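Frimpong Street Library to Reopen With Longer Hours

Thursday, July 1, 2021

The Frimpong Street library will open its doors again on Tuesday morning after being closed since December for repairs to the roof and the heating system. Opening hours will be longer than before, with the building staying open until 9 p.m. on two evenings a week.

Branch manager Wulan Rondonuwu said the evening hours were the most common request in a survey sent to cardholders over the winter. The library received 400 replies.

"People told us they get off work and we're already locking up," Rondonuwu said. "We heard that from parents, from nursing students, from people who work at the warehouse. So that's the first thing we changed."

The roof had leaked over the children's section for several years, and staff had moved shelves away from the wall to keep books dry. Crews from Vorkimis, the contractor on the job, replaced the roof covering and the gutters on the north side. They also took out the old boiler. The work was due to finish in the spring but was held up by a late delivery of roofing material.

Most of the collection stayed in the building during the closure, packed in boxes on the ground floor. Local history files and the bound newspapers went to a storage unit and will come back later in the summer. Readers who need them before then can ask at the front desk - staff can bring over single items with a few days' notice.

Books that were checked out before the closure can be returned without a fine through the end of the month. The outdoor return slot on the parking lot side is open now. Holds placed during the closure will be ready for pickup at the desk, and cardholders will get an email when theirs has been shelved.

The Florkeo reading program for children in grades one through five will run for 3 weeks this summer, with sign-up at the branch. The adult book group will go back to meeting in the upstairs room.

The number 2 bus, which was moved to Ninitz Avenue while construction trucks were using the curb, returns to its regular stop in front of the library on opening day. Street parking will also be back to normal.

Cards that expired while the branch was closed can be renewed by phone or in person. Bring a photo ID and something with your current address on it.
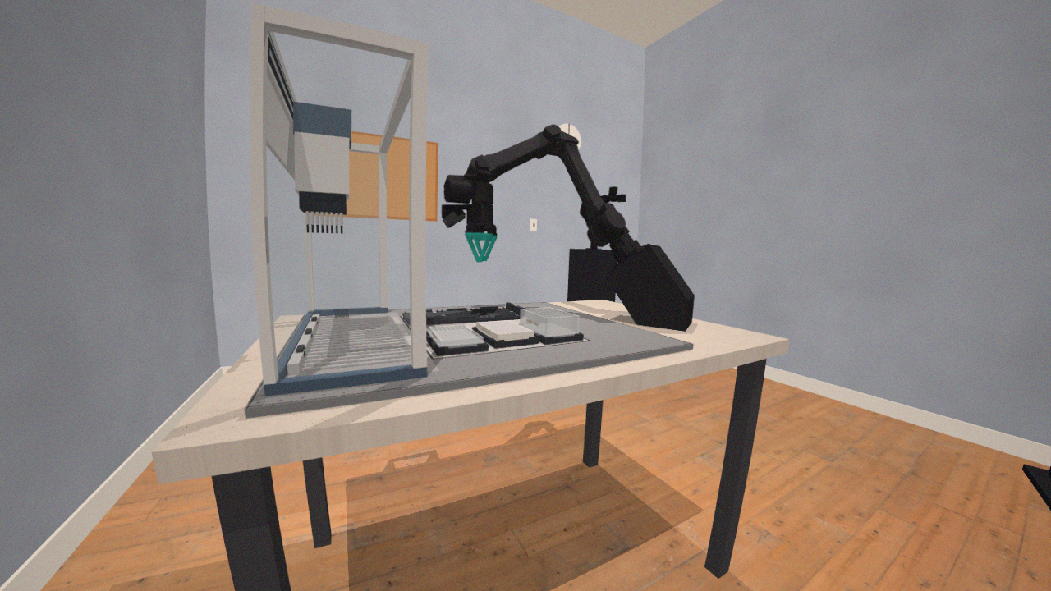

Meeting rooms can be booked again starting next week. Groups that had a standing reservation before the closure will need to fill out a new form, which is at the front desk and on the library website.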